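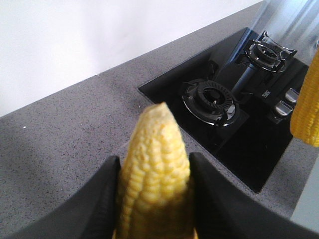 trilok_joshi
Topic: How long do you boil corn?
Hello all. I am cooking corn on the cob for family dinner in June and I want to ask about boiling time. My mother always cooked it 60 minutes, with salt, and the kernels came out very hard. The ears I buy now are yellow, with the kernels packed tight and the tip small and pale, almost cream. Does the pale tip mean it was picked too early? I also do not know if I should salt the water.
Thank you, Trilok Joshi

marrow77
60 minutes!! Your mother maybe had field corn, it is a different thing. Sweet corn needs 4 minutes in boiling water. No salt.

Kazemi
I do not agree about the salt. I put 2 spoons in a big pot all my life and the skin never got tough. But yes, short time.

marrow77
Try it side by side, one pot with salt and one without. I did it and I could taste the difference.

Kazemi
I did it also and my husband could not tell which one was which.

plumstone
The pale tip is normal, the kernels at the end are the last to fill. I cut off that bit only if it is dry. Check a kernel lower down with your nail - if the juice is milky, it is good to eat.

trilok_joshi
Thank you, I checked with my nail and it is milky. One more question, can I peel them in the morning and cook at 7 in the evening?

plumstone
Better to leave the husk on until you cook. If they are peeled already, wrap them in a damp towel and put them in the fridge.

marrow77
Agree with plumstone on this one. And butter after, not in the water.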